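Voyle Library gets its evenings back

Good news from my end of town, and I've been sitting on it for two weeks, so forgive me if I go on a bit. Starting in March the Voyle library will stay open until nine at night again. If you've lived here less than a few years you may not know it ever did. It used to be the best place in town after supper (warm, quiet, free, and with those big chairs by the periodicals), and then the hours got trimmed and trimmed until the doors were locked before most of us had finished work.

I was at the public meeting in the reading room when the vote came through, squeezed in between a man with a very large thermos and a girl doing her algebra homework. It passed without much fuss. I'd expected shouting! There was one long question about the parking lot lights, one even longer one about whether the late fees were coming back (they aren't), and then hands went up and it was done before half past seven.

Angharad Sayce, who has run the library since before they replaced the carpet, read out the new schedule herself. Evening hours will run four nights a week to begin with. The children's room closes at seven, same as now, and everything else stays open, including the upstairs study room and the local history shelves. She told us she'd had more letters about the hours than about anything else in her time there, and that one of them came on the back of a seed packet.

The money was always the sticking point. As I understand it, the extra hours are paid for partly by the town and partly by a gift of $2,000 from Cadimik, the hardware store on the corner of Plumeren Street. I know that doesn't sound like a fortune, and it won't keep the lights on forever, but it covers the first stretch of the part-time desk shifts and it seems to have been the nudge the town needed. The owner was at the meeting and got a round of applause, which he took by staring hard at his shoes.

Two new part-time jobs come with the change, both on the front desk, both evenings only. Applications are at the desk now and they want them back by the end of the month. You don't need a library degree. You do need to be able to lift a crate of returns, and Angharad mentioned patience more than once, looking at those of us who never remember our card numbers.

I asked her afterward what people would be able to do in the evenings that they can't do now, and got a longer answer than I'd bargained for. The English conversation group is moving from mid-morning, when hardly anyone with a job could make it, to six thirty. The knitters have asked for the big table. There's going to be a repair night once a month, where you bring in a lamp or a toaster or a coat with a bust zipper and somebody sits down with you and has a go at it. I've already got a lamp picked out – it's been flickering at me since the summer and I've been too stubborn to throw it away.

The one I'm most excited about is the writing table. It's a very simple idea. They'll put out paper and pens and envelopes upstairs, and you sit and write a letter to somebody. No class, no reading aloud, no one checking your spelling. Angharad got the notion from a cousin in Ukuveo, where the library has done it through the winter for years, and 21 people had put their names down for the first one by the time I left the building. I was one of them. I owe my aunt a letter so badly that I've started crossing the street in my mind when I think about her.
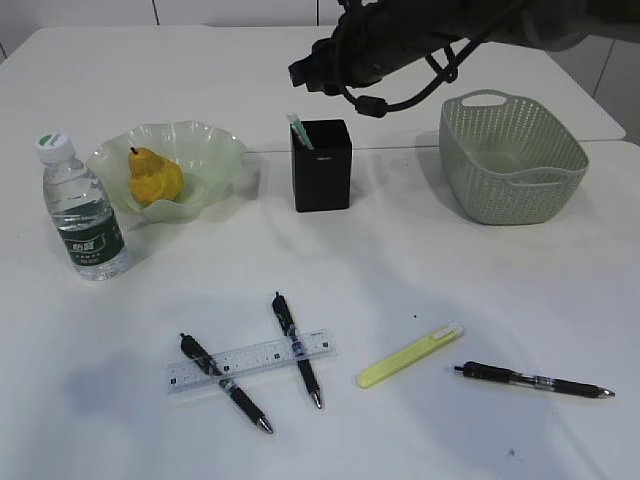
I do have a couple of grumbles, because it wouldn't be me otherwise. The bus is one. The last number 2 leaves the stop outside the library at 8:40, so if you rely on it you'll be packing up well before closing, and that takes a good bite out of the evening for exactly the folks who'd get the most use from it. It came up at the meeting and was written down, and that's as far as it got. If you ride that bus, it might be worth a call to the town office while the subject is fresh.

The other is the coffee machine in the lobby, which has been out of order so long that the sign on it has faded. I was told a new one is being looked into. I'd settle for a kettle!

Still, I walked home pleased. I did my growing up in that building, more or less. My mother worked late and the deal was that I'd be at the second table from the window when she came to get me, and I always was, usually with a stack of books about shipwrecks that I had no business reading so close to bedtime. My own kids never had that, and it's been bothering me for longer than I'd realized.

The new hours are posted on the front door and there's a stack of printed schedules just inside, on the left. Sign-up sheets for the repair night and the writing table are at the desk. Both are free, and you don't need a library card for either one, though they'll happily make you a card while you're there. Bring something with your address on it.

Oh, and the book drop on the Plumeren Street side is still jammed. Use the one by the front steps until they get it fixed.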